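Cahier d'atelier, avril, repris vers 16 h

Je reprends le cahier après une pause un peu longue, pardon à ceux qui le lisent pour suivre l'histoire des colles. Je m'étais arrêté sur la colle de peau pour les dos, que Dorothy Blackburn trouvait trop cassante, et elle avait raison, comme souvent. J'ai donc refait une petite cuve, cette fois avec 25 g de grains pour la même quantité d'eau, gonflés toute une nuit au frais, puis chauffés tout doucement au bain-marie sans jamais laisser frémir. Elle file bien au pinceau, elle sent ce qu'elle sent (on s'y fait, ou presque), et surtout elle plie !

Essayée sur deux cahiers cousus du registre Stemuvstead, ceux du début, dont le papier est encore sain. Couture sur rubans, fil de lin ciré à la main, pas trop serré dans les fonds. J'ai gardé la vieille mousseline de l'armoire, plus souple que la neuve. Séchage sous presse, entre deux ais et du papier buvard changé une fois. Le dos s'arrondit gentiment au marteau, sans craquer. Reste une petite vague en queue du second cahier, que j'attribue à mon impatience : j'ai desserré la presse avant le goûter, et il ne fallait pas.
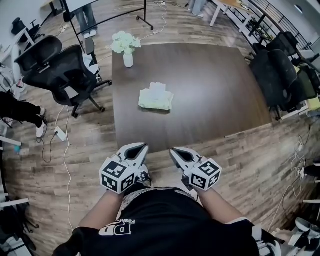
À la grande table brune, en t-shirt noir.

Pour les plats, Ivana Insaurralde propose de garder le carton d'origine et de le doubler par l'intérieur. J'étais plutôt pour le remplacer, je l'avoue, mais elle m'a montré au dos du plat supérieur une note au crayon, une liste de livraisons de chez Graner, et ce serait vraiment dommage de la perdre. On double donc, avec du papier à 80 g, fibre dans le sens de la hauteur. Attention, la rame rangée tout en bas est coupée dans l'autre sens ! Je me suis fait avoir une fois déjà et le plat a gondolé comme une tuile.

Côté toile, l'échantillon Bassi est trop vert à mon goût, le Zinden tire sur le brun et s'accorderait mieux avec les coins en peau. Howard Hulme préfère le vert. On en reparlera devant un café, à la lumière du jour si possible, car le néon du fond trompe tout le monde.

À faire : poncer les mors, retrouver le plioir en os (Declan, si tu passes par ici, regarde dans ta trousse), finir les tranchefiles, écrire à Ruairí Noonan pour le cuir des coins. Le reste de colle est au frigo, dans le bocal à couvercle rouge. À jeter si elle tourne, et merci de ne pas la prendre pour du bouillon.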